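Reviews > Bench Robots > Vokus Two-Arm Bench Kit

Vokus Two-Arm Bench Kit: Notes From the Turnell Open Day

I have been looking for a two-arm setup for small parts for a while now. My shop packs hardware kits for leather workers: rings, snaps, short lengths of wire, small tools. Most of it gets counted and bagged by hand, and most of it is the kind of stuff that robot salespeople don't like to see come out of your pocket. So when Turnell announced an open day for the Vokus bench kit, with hands-on time and permission to bring your own parts, I signed up the same evening.

The open day was held on Monday, May 5, 2025, at the Turnell showroom in Plindovora. I drove 327 miles to get there, which I mention so you know I wanted this to be worth it. I paid for my own gas and room. Turnell gave everyone lunch and a tote bag.

This review covers one day with the kit. I have not owned it, I have not run it for a month, and I can't tell you how it holds up. I can tell you what it did while I stood next to it and what it was like to use.

What you get

The kit is two arms, two grippers, mounting hardware, a control box, two lead arms for teaching, and the software. The arms sit on a rail you clamp or bolt down, and you can slide the bases along it before you tighten them. A camera for each wrist is included. An overhead camera costs extra, and so does the foot switch. I think the foot switch should be in the box, for reasons I will get to.

Each arm is rated to lift 400 grams. That is plenty for my work and not enough for a lot of other people's. A man ahead of me in line had brought a bag of brass valve bodies, and he was done with his slot pretty fast.

The price is $2000 per arm, and the control box and software come with the pair. Turnell was clear about that on the handout and did not try to sell a support plan on the day. Shipping depends on where you are.

How the day was set up

There was a short talk in the morning, then the staff ran the kit through their own routine, then we went to the benches in groups. Each bench had one kit and one member of staff. Slots were long enough to teach a task, see it go wrong, and teach it again. I would have liked a second slot in the afternoon, but they had filled the list and there was no way to trade.

The talk was fine. It ran long on the company history. If you go to one of these, you can show up late with a coffee and miss nothing you need.

The staff routine was sorting colored blocks into trays, then folding a cloth. The blocks went well. The cloth took two tries, and the person at the controls said so and did it again without making a fuss. I liked that. I have been to trade shows where the arm does one perfect loop behind plastic all day and you learn nothing from it.

The benches were better than the talk. They were set up with ordinary clutter on them, and you were encouraged to leave your own things lying around while you worked.

Setting up and teaching

You teach the kit by moving the lead arms. Whatever you do with your hands, the working arms do on the bench. You repeat the task a number of times, the software stores the runs, and you then train on them. The training part was not done live. Staff showed runs they had trained the week before, and we did the teaching side ourselves.

Moving the lead arms is easy. I had it in a few minutes. The squeeze handles have a light spring, and the gripper follows closely enough that you stop thinking about it. There is a small delay. You see it if you wave your hand around quickly, and the answer is to slow down.

Starting and stopping a recording is where I had trouble. Without the foot switch you have to let go of a lead arm and tap a key. When you let go, the arm sags a little, and so does the one on the bench. I spoiled my first run that way. The staff member lent me a foot switch and the problem went away. If you order this kit, order the switch with it.

The software itself is plain. The list of saved runs is easy to read, you can delete a bad one right away, and each run plays back from both wrist cameras. I could not find a way to trim the start and end of a run. I asked, and was told it is planned. No date was given. Buy it for what it does now.

The grippers

Each gripper has two bright yellow fingers with open cells molded through them, so they give a little when they close on something. Turnell calls this the Lins finger and sells it separately as well. I went in doubting it. Soft fingers are good on fruit and paper cups, and I expected them to be hopeless on metal rings.

They did better than I expected. On a snap or a rivet the finger bends just enough to settle around the part. On wire it depends on the angle. Come in across the wire and you get it. Come in along it and it rolls out, or you push it across the table. Picking a flat ring up off the table was the hardest thing I tried. You have to catch the edge and tip it up, and I missed more than I caught. With practice I would improve, but I would also put down a thin foam mat at home.

Holding on was never the problem. Once the fingers had closed on something it stayed put, even when I swung the arm harder than I needed to.

The fingers are wide for close work. With two of them in the same small space, you lose sight of the part from where you sit, and you end up leaning to one side to see past the gripper bodies. A narrower finger is on the Turnell price list and I did not get to try it.

Passing parts from one arm to the other

This is the reason to buy two arms, and it is what I spent most of my slot on. My test was a few split rings. One gripper holds them on edge, the other comes down from above and takes them. People do this without thinking. For a pair of robot arms it is a fair test, as both have to be in the right place and the timing of the release matters.

A few things I learned from doing it:

Hold the rings upright with as much of them showing as you can. If the first gripper has them buried, there is nothing for the second one to close on.

Bring the second arm down slowly with its fingers already open. I kept opening late and bumping the rings.

Close the second gripper all the way before you open the first. My habit with my own hands is to let go a bit early, and the kit copies your habits.

Leave the lower arm alone while the upper one moves. I found this hard. If you move both hands, both arms drift, and you are chasing a moving target.

Keep spare parts away from the landing spot. Wire loops in particular like to wander in next to the fingers.

The open day bench gave you a fair bit of room to work in, with the arm bases off to the side on their rail and space in front for your own bags and parts. At home I would give it a deeper table than the one I had planned.
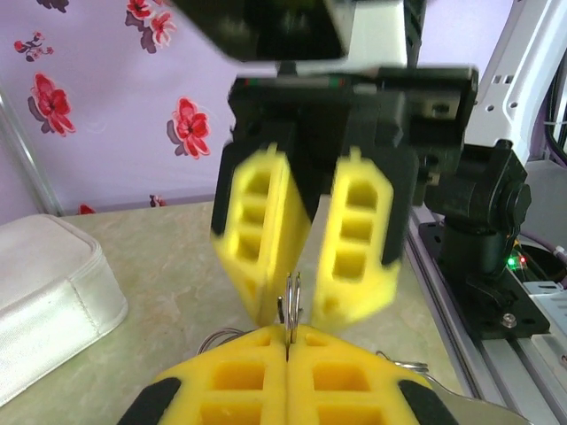 What I liked

- Learning the lead arms takes minutes.
- The soft fingers hold thin metal parts well once they have them.
- The rail mounting is simple. You can see every bolt and reach it with a normal hex key.
- Status lights are at the base, and you can check them without getting up.
- Bad runs can be deleted on the spot.

What I didn't like

- The foot switch is an extra.
- No trimming of recorded runs.
- The fingers block your view in a tight handover.
- Cable management is up to you. There are clips in the box, but the slack near the joints needs some thought, and I would want sleeves on mine.
- We did not get to see our own runs trained. I understand why, with one day and that many people, but it is the half of the product I know least about.

Noise and space

The arms make a low whine when they move and a faint hum when they hold still. I could talk over them without raising my voice. The control box has a fan that I noticed only after the room emptied for lunch. It would not bother me in a workshop. In a spare bedroom next to someone sleeping, maybe.

You will want a table that does not wobble. One bench had a slight rock to it and the wrist camera picture shook every time an arm stopped.

Who it suits

Small shops with light parts and some patience, and schools, I would guess. If you need speed, look elsewhere. I was slower with the lead arms than with my own fingers by a wide margin, and the trained runs they showed us were no faster than a careful person. If you need to lift anything heavy, the limit is printed on the first page of the handout and they mean it.

I give it 7 out of 10 as a kit and 9 out of 10 for the open day. I have not ordered yet. Turnell is holding another open day in December, and staff said people who came this time can bring their saved runs back and train on them there. I took mine home on a memory stick and will probably go. If the trimming tool is in by then, I will update this page.

Contact the reviewer | © 2025 Bench Robots Reviews | Back to top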